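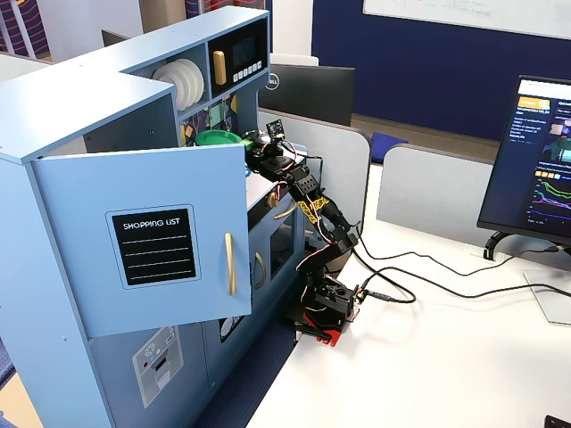 Arm on its desk mount, reaching into the hutch's lower shelf.

Tips for recording pick-and-place examples in a play kitchen

Fix the arm's base before the first take and leave it alone. If the base shifts, start a new batch.

Record the cube task in sets of 20. Change the starting position between takes and keep the wording of the instruction the same. 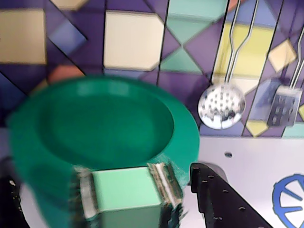

Piroska Antal writes that she discards any take with a pause longer than two seconds, as the trained arm copies the pause. We trim ours at Galtley.

Keep a few fumbled grasps if the arm recovers. Label them separately.
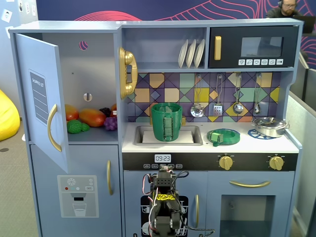 Counter layout with plate, cube and pot.

Check the wrist view every 5 takes. Wipe the lens with a dry cloth and inspect the finger pads.

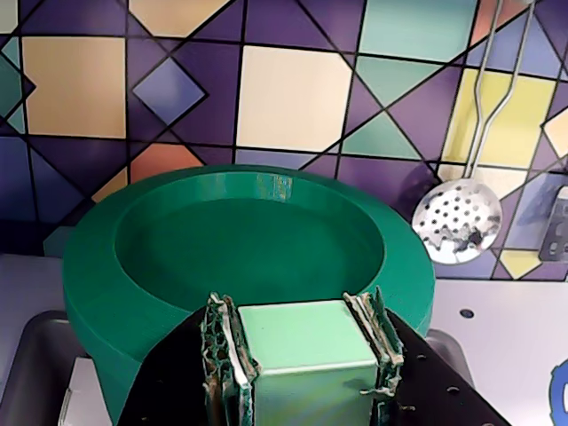 Back up each set before resetting the counter. We train a first model at about 500 takes.

Contact: Laine Sakalauskas, Galtley | © Galtley | Back to top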